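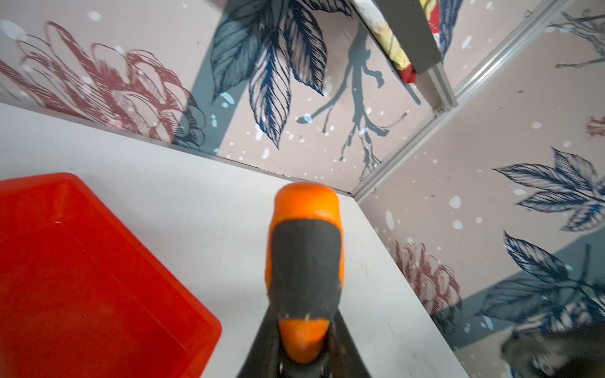 Storing 12x12 papers without curling the corners
Started by inkyfingers, 2009-02-17
I've finally reached the point where my patterned paper has outgrown the box under the spare bed, and I'd love to hear how the rest of you keep yours. Mine has been standing upright in magazine files for two winters and every sheet has developed a bend at the top, so that when I come to stick a layer down it lifts at one corner and I end up pressing it under the telephone directory overnight. For the small stuff I'm quite happy. Offcuts go in a shallow red plastic tray like the one on the left there, next to the white table top, and I can rummage through it while I'm working. But you can't get a full sheet in a tray that size, not the one I've got anyway, and I don't want to trim good paper just to make it fit! I've been looking at the Menwood drawer unit and also the upright Vrabec racks. Does anybody have either?

paperdaisy wrote:
Flat, flat, flat. I've had the Menwood drawers since last May and wouldn't go back. The runners are a bit stiff when you fill them right up, so I keep the cardstock at the bottom and the lighter papers higher, and I leave a little room in each one. All my Illenell florals had gone wavy in the upright files and after a few weeks lying down they were as good as new. Well, nearly. The vellum never did recover, poor thing.

gluestick_gran wrote:
I'm going to disagree with paperdaisy, very fondly. I did flat drawers for years and I simply never used what was at the bottom. You lift up a great heavy pile to find one sheet of gingham, the pile slides, and you've creased three others getting it back in. Upright is fine so long as they're packed snugly enough to hold each other straight – it's the half empty files that cause the bend. Slip a piece of stiff card in behind and they'll stand up lovely.
I sort by colour too, and never by maker. I know that's another argument altogether.

paperdaisy wrote:
By colour! But then how do you find the matching sheets from a collection when you want to do a whole album in it? I'd be lost. I keep each Illenell set together in its own wallet with the stickers and the little tags, and if there's anything left over at the end it goes in the scraps.

gluestick_gran wrote:
I hardly ever use a collection all together, that's the thing. I'll have a stripe from one and a spot from another and a bit of old wallpaper. Each to her own, my dear.

tornedges wrote:
Has anyone tried the Conow hanging wallets? They go on a rail like office files, and each one takes 19 sheets of ordinary patterned paper before it starts to sag. I have mine in the alcove by the boiler, which I now think was a mistake, as the double-sided ones have dried out and crack a bit when I fold them for cards. Somewhere cool would be better. The wallets themselves are very good though, and you can see what you've got through the front.

inkyfingers wrote:
Thank you all so much, what a lot to think about. I hadn't considered the files being too empty but they certainly are, I was rather pleased with how roomy they looked. I'm going to try the stiff card first as it costs nothing, and if they're still bending by May I shall go and look at the Menwood drawers with a tape measure. Tornedges, do the Conow wallets open at the top or the side? I've a horror of things sliding out at the side.

tornedges wrote:
At the top, with a flap. The flap tears if you're rough with it, so mine are mostly tape by now.

Posts by inkyfingers: 2,866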